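# The town the brickworks left behind

Most people who move to Jondport now come for the houses. They are plain terraces of red brick with deep back gardens, and a good many still sell for less than a flat in Nambridge, 10 miles up the line.

The brick came from Gellow, on the north side of the river. At its peak the works employed 1,710 people and ran its own ferry, its own bakery and a brass band that played at the gates on pay day. The company built the streets between the quay and the church for its foremen first, then for everyone else. You can still tell which are which. The foremen got bay windows.

When the kilns closed, the population dropped by 2,000 in four years. Shops on Ferry Street went one after another, and the secondary school merged with the one in Nambridge. The Gellow site stood behind a fence for a long time, with the council and the owners arguing over who should clear the clay pits.

That argument is over. The pits have been filled or flooded, and 138 homes are going up on the flat ground beside them. The first should be ready in October. Prices have not been announced, but agents in the town expect them to be well above those of the old terraces.

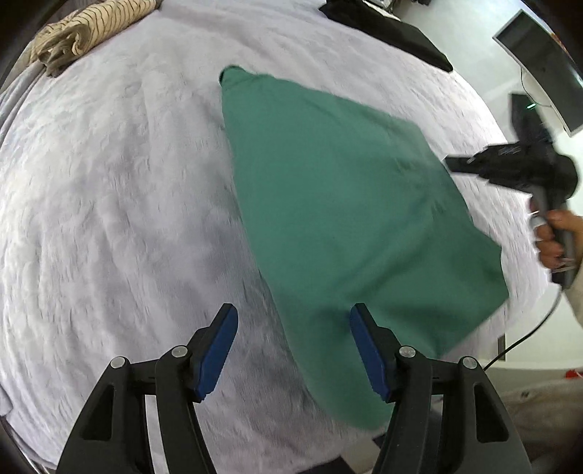
**Oliwia Pawlak**
*Property and places writer*

Buyers looking at the older streets should check three things. Many of the houses have shared rear access, and the deeds are not always clear about who maintains it. The lower end of Quay Road has flooded twice in recent memory, so ask for the insurance history. Parking is by permit near the station and free everywhere else.

The trains are the main draw. There are two an hour to Nambridge in the morning, and the last one back leaves late enough for an evening out. Buses are poor, especially to Gellow, where the new estate will need a better service than the present one. The developer has agreed to pay for a stop. The route itself is still being discussed with the county.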